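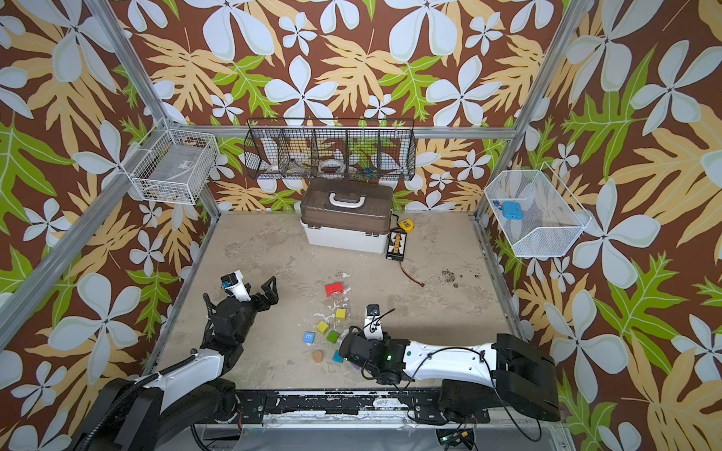

Chapter 3
Wall Storage and Floor Storage in Small Workrooms

3.1 Scope

This chapter covers the sorting of hand tools, chargers and small loose parts in rooms where the floor is also the working surface. Shelving for stockrooms is treated separately in Chapter 5.

Storage is divided here into two classes. Wall storage includes wire and mesh baskets, rails and hooks. Floor storage includes toolboxes, crates and any item that stands on its own base. A basket with fixed partitions, such as the five-compartment type, is counted as one unit – its compartments are listed separately only when each has an assigned use.

Loose items are those with no assigned place at the time of the survey. Toy blocks and cubes, coasters and tape measures left on the floor fall into this group.

The worked problems use the Huston survey, which recorded 344 items in workrooms at Plokemby. Of these, 177 were loose. Students should read Section 3.2 before attempting the problems, as the Manríquez method requires that cables be entered with the device they serve.

Key terms: wall unit, floor unit, partition, loose item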